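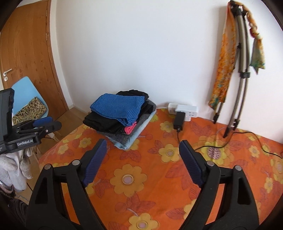

# Visit to the Prandow collection rooms in Nastville

11 Oct 2024

I was invited to this visit by Zuzana Ďurica, whom I know from a summer course on sensors. She works now at Prandow, a small company that gathers examples of household work for people who train robot arms. They don't build any arms themselves. What they sell is recordings: a person wears or holds a pair of grippers, does a usual task at a table, and the camera on the gripper keeps everything that the fingers go near.

The company rents two floors of a former music school in Nastville. From the station it is bus 3 and then a short walk uphill. I arrived too early and waited on the stairs, where the old timetables for piano lessons are still on the wall.

## The morning

We were 56 visitors, divided into groups by the color of our badge. My group went first to the upper floor, where the rooms are arranged like rooms in apartments. I expected gray tables and good lamps, as in the laboratories I know. The table for clothes has a bright orange cloth with big flowers, and near the wall there is a power strip with its cables and a folded stand with a scarf hanging on it. A chair by the door had a leopard-print cloth on it. I asked Zuzana if somebody tidies between the recordings, and she said they used to do it, until April. The customers then complained that their models could fold a shirt on a white table and nowhere else.

Now each room has what she called a "home plan". It says which cloth is on the table, what stands behind, and what must not be moved during a session. At the end of the session the plan is changed a little, for example another tablecloth.

The task in this room was the pile of folded clothes. It is harder than I thought. The grippers have two black jaws with dark blue ribbed pads on the ends, and you have to learn with your own hand how wide they should open before you come near to the fabric. On the pile there were dark clothes close to each other, black on black in one place, with a striped blue one on the top. For the eyes it is easy to see where one piece stops. For a model it is a bad case, and so they want many of them.

Kanyarat Srisuk leads the operators. She explained the rules of a good example, and I wrote them down as well as I could:

- Start with the jaws open and away from the pile, so the beginning is clear.
- Move at the speed you would use at home.
- If you miss the edge, try again and don't stop the recording. The second try is also an example.
- Don't talk about the task with your neighbor while you are in it.
- Say the name of the task only before the start.

The third rule was a surprise to me. In my work we throw away the failed tries. Kanyarat said that at Prandow a recording is rejected for a dirty lens or a lost signal, and a clumsy hand is not a reason. In September they kept 473 recordings of the folding tasks.

## Trying it ourselves

After the coffee every visitor could do one short task. I took a towel from a chair and laid it on a table, and I needed four tries for the corner. The wrist gets tired quickly, much more than the fingers. A man from my group, who works with the Paisan software, was very good at it and got some applause.

I asked how long an operator works without a break. The answer was 66 minutes at most, and then another person takes the same table. They prefer to change people often, also for the data, as every hand has its own habits.

## The afternoon

Downstairs we saw how the recordings are cut and labeled. This part was less interesting for me, because it was mostly slides. The labeling is done in a program named Jollell. It shows the left and the right gripper one above the other, and the labeler marks the moment of touching and the moment of letting go. There was a long discussion about what is "letting go" when the cloth sticks a little to the pad. They have no final rule for it yet.

I would have liked to see also how a trained arm performs with this material, but the customers don't allow it to be shown. Zuzana promised to ask one of them for the next visit.

Practical notes for colleagues who want to go: bring flat shoes for the stairs, eat before you come, and register under your company name, otherwise you don't get the badge for the upper floor. The last bus back leaves earlier than it says on the invitation.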